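Urutthorpe Guest House – Room Safety Checklist
Checked: September 15, 2026
Next check due: December

Key: OK / Needs attention / Not applicable

FRONT HALL AND STAIRS

Smoke alarm tested – OK
Lovely and loud! Heard clearly up on the top landing with both doors shut.

Stair carpet and rods – Needs attention
2 rods have worked loose near the turn. The carpet itself is in great shape, so please just refit the rods.

Handrail firm – OK
Solid from top to bottom. The new brackets have made such a difference.

Outside step – OK
The Skiditz strips are holding well, even on the corner that always lifted. I'd happily put them on the back step too.

KITCHEN

Fire blanket within reach – OK
On its hook by the door, tag facing out.

Fridge temperature log – Needs attention
Filled in very neatly up to the last page, then nothing. New sheets are in the drawer under the kettle.

Extension leads – OK
None in use. Hooray!

Gas reading noted – OK
1,859 on the dial. Copied into the blue book.

BEDROOMS

Window restrictors – OK
All open to 100 mm and no further. The one in the back room used to stick and now glides – a drop of oil well spent.

Heater guards – OK
Pitkänen heater in the attic room has its guard on and both screws tight. Keep curtains tied back on that side.

Bedding clear of heaters and lamps – OK
Bedspreads hang straight and nothing trails where people walk.
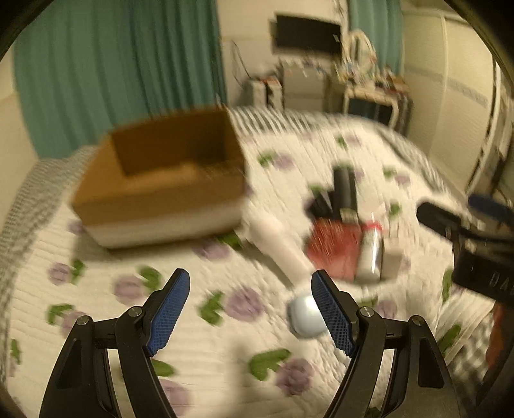 Bedside lamps – Needs attention
Flex on the attic lamp is getting stiff near the plug. Take it out of use until it has been replaced. The others passed and look very smart with their new shades.

Escape notice on back of door – Needs attention
Still shows the old meeting point. It should say the Namthorpe side of the car park, by the wall.

BATHROOMS

Hot tap temperature – OK
Pull cord reaches properly – OK
Bath mat grip – Needs attention
Suckers have gone hard on the upstairs mat. Replace.

OVERALL

A really pleasing round, and much better than last December. Stair rods and attic lamp first, please, then the notices.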